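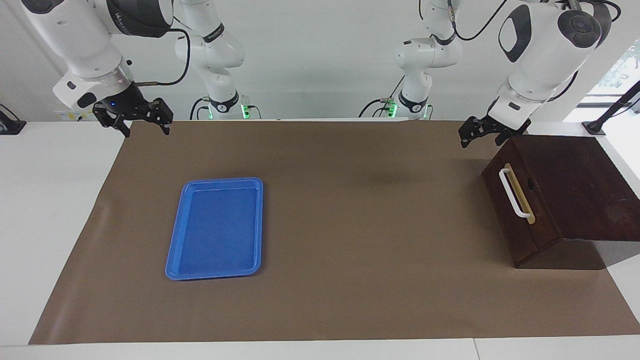

Workroom Notes

Brown paper season

2 January 2022

Quick one this time, the printer wants the file by lunch and I still have the class listings to do.

So. The long table has its paper on. Brown kraft, most of the way across, with a bit of the white top left showing down both sides and along the front. I know a few of you like it right out to the edges and tucked under. I used to do it that way too. Then you lean on the edge, the paper pulls, everything on it moves an inch to the left and you've got glue on your sleeve. Leave the strip. You can put your coffee on the strip.

The wooden box is out on the table as well, and I want to get to that, but paper first as that's what people keep writing in about.

What kind. Plain brown wrapping kraft, medium weight. We've been getting ours from Stikura on Rivadeneyra Street, they sell it by the roll and will cut a short one if you ask before the afternoon rush. A 200 foot roll got us from July to just before the holidays, and that included the Rumen order, when we were changing it every day. Don't buy the thin stuff that comes folded in a packet. The creases never come out and a pencil goes straight through at the fold. Don't buy the waxy kind either unless you're working with food or wet clay. Glue beads up on it and rolls off toward whoever is sitting lowest.

Putting it down. Wipe the top. Let it dry properly, go do something else. Roll the paper out with the curl facing down so the ends don't spring up at you, then smooth from the middle with the side of your forearm, not your hands, hands leave little dents. Cut it about 18 inches longer than you think and trim at the end. Tape at the corners, low-tack, the blue or the green, either one is fine. If it's a long session put a piece of tape halfway down each long side too. That's all. It takes longer to read this than to do it.

One layer or two? Been going back and forth. Two means you can peel off the top one when it's filthy and keep going, and I liked that for the dye weekend. For everything else the layers slide against each other and it drives me nuts. One layer.

Marks on the paper. Please do! Somebody asked if it was OK to draw on it. It's there to be drawn on. Outline your parts, write your measurments next to them, put an arrow for which way the grain goes. For packing days I like a pencil outline where the box sits so it goes back to the same spot after you've lifted it to check the bottom. Just take a picture before you bin the sheet if you've got numbers on it you need. We lost the whole cutting plan for the Prekden fair stalls that way. Rolled up, recycled, gone. I redid it from memory at the kitchen table and two shelves came out short.

When to change it. When you wouldn't put a clean piece of white cloth on it. Or if there's a tear bigger than your thumb, they only grow. A small tear you can patch from underneath with tape, sticky side up, then press. Never patch on top if you are writing or drawing that day, your pen will find the tape every time.

Old sheets: clean ones get folded for the shelf under the window and are good for wrapping, stuffing corners, lining drawers. Painted or gluey ones in the trash, not in the recycling. Please. The recycling people left us a note.

Now the box. Wooden boxes on paper behave better than on a bare top. A bare top is slick, the box skates when you push something into it. Paper grips a little. It also saves the table from the corners, and the corners from the table. If yours has a rough underside, run sandpaper over the bottom edges for 2 minutes before it goes anywhere near a good surface. Fine grit. Don't get fancy, just take the splinters off.

If you are sorting into a box, set it to one side and keep the middle of the table clear for whatever you're sorting. Sounds obvious. I've watched people put the box dead center and then spend all morning reaching around it, me included. Right-handers mostly seem happy with it on the right. Try it both ways before you fill it, a full box is a pain to shift and it'll take the paper with it.

Lining the box, you can use offcuts from the same roll. Fold the strip once lengthwise, press it into the corner with a ruler, let the ends stand up above the rim and fold them over the top last. Good enough for ornaments, tools, jars with lids on. Not enough for glass on its own, use the paper AND something soft.

Cleaning wood: dry brush first, then a barely damp cloth, then leave it open somewhere airy. Not in the sun, one of ours warped on the back step and now it rocks.

A few odds and ends from the mailbag before I run.

Yes, you can use the back of old gift wrap. It's usually too narrow for the long table so you end up with a seam, and the seam ends up under your elbow. Fine for a card table.

No, we don't iron the paper. Somebody's aunt does. If it comes to you badly creased, mist it very lightly and weight it overnight with books.

Newspaper is OK for paint. It isn't OK for anything pale, the ink comes off on your hands and then on the thing.

Cost, because it always comes up: the roll is cheaper than it sounds. The table was not. Refinishing quote for the old one came in at almost 2,000 and that was for knife cuts and one ring of purple dye. We got the white one instead and it's been papered ever since. Paper will not stop a knife by the way, use a cutting mat on top if you've got blades out.

Spare roll is behind the door, standing up. Tape is in the second drawer, or it was. If you use the last of the blue write it on the list, the actual list, on the clipboard.

Next issue: labels that stay on, twine, and teh great drawer clear-out, if I get that far. Send me your box questions in the meantime.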